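Progress report to the Ultura Fund
Laundry handling project, equipment planning phase
Prepared by Alina Lazăr, 20 October 2024

Dear friends at the fund,

Thank you for your patience with this one. I had promised you a short note in June with the equipment budget attached, and what you are getting is longer and later, but I think it is also a good deal more useful, because we now have a much firmer idea of what we want to buy and in what order. The grant is in good shape. We have spent less than planned on hardware so far, and I would like your agreement to move part of that money to a different line, which I'll come to further down.

As you will remember, the plan you approved was built on one two-armed robot, one front-loading washer and a single laundry task: carry a basket to the machine, load it, take the clothes out again. We kept the task exactly as it was. The room is an ordinary carpeted office room, and we left it ordinary on purpose, since the care homes at Lullen who are waiting for our findings won't be rebuilding their laundry rooms for us either.
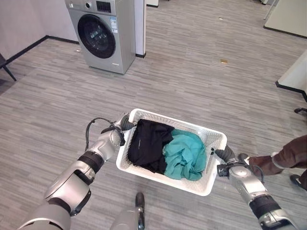

The first thing we learned about budgeting is that the arms are the part you worry about and the small things are the part you pay for. In the original plan I had set aside a generous sum for arm repairs and hardly anything for finger parts, cables and covers. The pattern so far has gone the other way. Arm repairs have cost us nothing this phase, while spare cables have been ordered twice, and the second order took eight weeks to arrive. I would like to keep a proper shelf of spares from now on, enough for 20 working days without a delivery, and I have put that into the revised budget.

We asked two suppliers to quote for the second robot. Drerkix came back quickly with a lease that includes service visits, and their people were very kind about answering my many questions. Altıntaş would rather sell outright, at a lower cost over the whole period but with training charged separately. I have gone back and forth over this all month – my desk is covered in little sums – and my recommendation is to take the lease for the first six months and look at buying after that. We would lose a little money if all goes well and save a great deal if it doesn't.

Wrist cameras deserve a line of their own. They were listed as an optional extra in the plan, and I am now asking to treat them as standard on both robots. Loading a washer means working close to the door and the drum, and the operators tell me they depend on the close view far more than they expected to.
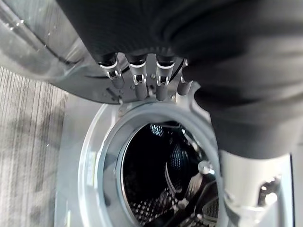
On staffing, the two operators have settled in nicely and have logged 316 hours between them. I had budgeted for one more operator from the start of the next phase, and I would now push that back until the second robot is delivered, so that we aren't paying someone to wait. The training days can stay where they are in the calendar.

I should also mention the washer. The one we use was bought for the project and it does what we need, but every front-loader has its own door and its own opening, and the homes have several kinds. A second model, bought used, would be a modest expense and would tell us a lot before we spend on anything bigger. The same goes for baskets and stands, where we can try a few heights for very little money.

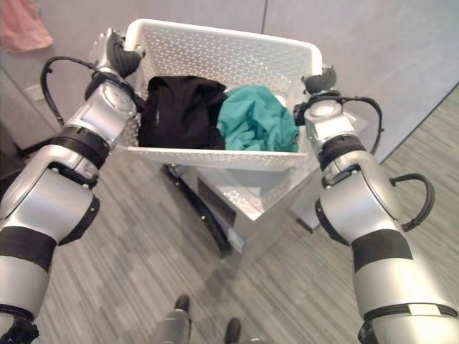 Requests for your decision

1. Move the unspent part of the arm repair line to spares (cables, finger parts, covers).
2. Approve the six-month lease with Drerkix for the second robot, with a review before any purchase.
3. Treat wrist cameras as standard equipment on both robots.
4. Allow one used front-loading washer of a different model, plus a small sum for baskets and stands.
5. Delay the third operator's start until the second robot has been delivered.

None of these changes the total you approved. The revised budget sheet and both quotes are attached, with my notes in the margins (apologies for the handwriting in the Altıntaş one). If you could let me have an answer on the lease first, that would help most, as the Drerkix price is only held for a limited time. I am happy to go through the rest by phone whenever it suits you.

With warm thanks,
Alina Lazăr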